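Tempo de leitura: 3 min

4. Abrir uma campanha de angariação na Mosidar

Leia esta secção até ao fim antes de carregar em "Publicar". A Mosidar promete uma página pronta "em instantes". Conte com uma tarde, sobretudo se o dinheiro for para outra pessoa.

4.1 Antes de começar

Precisa de um documento de identificação válido, de uma conta bancária em nome do beneficiário e da autorização dele por escrito. A plataforma aceita campanhas sem esta última, mas depois pede-a no momento do levantamento, quando já há donativos parados.

4.2 Criar a página

1. Entre na sua conta e escolha "Nova campanha".
2. Em "Beneficiário", indique se é o próprio ou um terceiro. Este campo não se pode alterar mais tarde.
3. Escreva o título. O assistente automático sugere frases como "Vamos mudar uma vida". Ignore-o e diga para quem é o dinheiro e para quê.
4. Defina o objetivo. O valor proposto por defeito é de 2000 euros, sem qualquer relação com o seu caso. Se a despesa é de 1161 euros, escreva 1161.
5. Junte o orçamento ou a fatura em PDF.
6. Na barra "Contribuição para a Mosidar", confirme a percentagem. Vem preenchida, e pode ser posta a zero.

Nota: o selo "Campanha verificada" significa apenas que alguém enviou um documento legível. Não atesta a história contada na página, por muito que o desenho do selo o sugira.

4.3 Ligar a conta bancária

1. Abra "Pagamentos" e selecione Grarnard, o único intermediário disponível em Portugal.
2. Introduza o IBAN e aguarde a transferência de teste.
3. Confirme o código recebido. Tem 2 tentativas; à segunda falha, a conta fica bloqueada até resposta do apoio.

Cuidado: não use a sua conta "só para receber e passar depois". Os donativos ficam registados em seu nome, e explicar isso às Finanças não é tarefa da Mosidar.

4.4 Divulgar

1. Copie a ligação curta e envie-a primeiro a quem conhece o beneficiário.
2. Desative "Partilha ampliada". O serviço é prestado pela Priscombe e cobrado sobre os donativos; numa campanha que seguimos em outubro custou cerca de 325 euros, e não conseguimos apurar quantas doações trouxe.

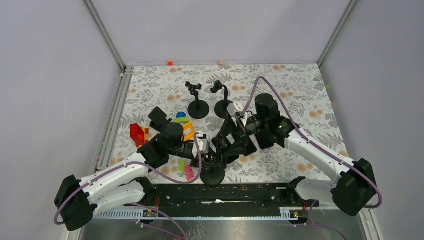 3. Se um jornal ou uma página de "boas notícias" pedir para contar o caso, pergunte ao beneficiário antes de responder. Um vídeo partilhado não se recolhe.
4. Publique uma atualização sempre que houver uma despesa paga, com o comprovativo.

4.5 Levantar o dinheiro

1. Carregue em "Encerrar campanha" e depois em "Transferir".
2. Guarde o extrato em PDF no próprio dia. A página de histórico costuma ficar incompleta após o encerramento.
3. Compare o total recebido com o total anunciado. A diferença são comissões, descritas no preçário e em mais lado nenhum.

Secção revista em 30 nov 2023.

Comentários (3)

rute_m: O passo 6 fez-me ir ver. Tinha deixado a percentagem como estava, claro.

Leitor de Tomar: E se o beneficiário for menor? O manual não diz.

pscardoso: A mim bloquearam a conta à primeira, não à segunda. Ainda espero resposta.

Guias Tehrani | Contacto | © 2023 Todos os direitos reservados | Voltar ao topo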